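Opened a bottle of sotol and it tastes like wet hay – is it off?

Posted by fudcombe_sipper

Hi all! I've been drinking mezcal for a couple of years but sotol is brand new to me. I picked up a 700 ml bottle at Pritham (the little liquor shop, they have a decent agave shelf now) and opened it in January. First pour was lovely, kind of grassy and peppery. Then I got busy, it sat on top of my fridge with maybe a third left, and last night I poured some for a friend and it was just flat. Wet hay, a bit of cardboard, hardly any heat.

The bottle has a natural cork and I can't swear I pushed it all the way down. It's a small batch, 466 bottles, so I can't easily get another one to compare. 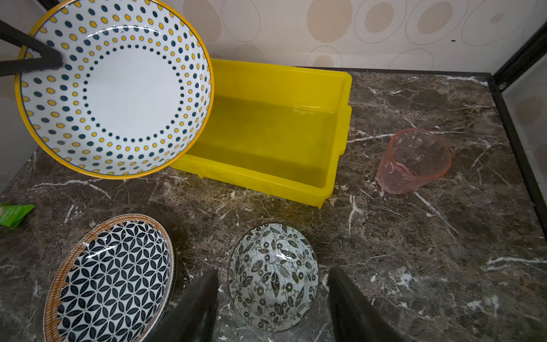
I should also say I used a different glass this time, one of those wide tumblers, and I'd had a very garlicky dinner. So maybe it's me? But my friend had eaten nothing and she thought it was dull too. Can spirits go bad like wine does, or am I imagining things? And is there any way to bring it back?

Posted by Rajput

It's alcohol, it can't go bad. Drink it.

Posted by mundetti_bar

I run a small bar called Mundetti and we keep over 12 agave bottles open at any time, so I've been through this plenty. It's still safe to drink, so don't worry about that part. But it can fade, and the bottles that fade fastest are the ones that are mostly air. Once one of mine gets down to a third I either finish it or pour it into a smaller glass bottle with a screw cap, filled right up to the neck.

The top of the fridge is a bad spot too, by the way. It gets warm up there! Put it in a cupboard, standing up, away from the stove. Never lay it down like wine, the alcohol eats at the cork and you end up with that cardboard taste you're describing.

As for bringing it back – not really. Try it once more in a narrow glass, before dinner, and let it sit 2 minutes before you smell it. If it's still hay, use it up in something with lime and grapefruit soda and plenty of salt. I've served worse than that at home and people asked for seconds.

Posted by fudcombe_sipper

Thank you! Tried it in a narrow glass before lunch and it's a little better, the pepper is sort of there. The cork does smell musty though. Moving the rest to a small bottle tonight and buying grapefruit soda.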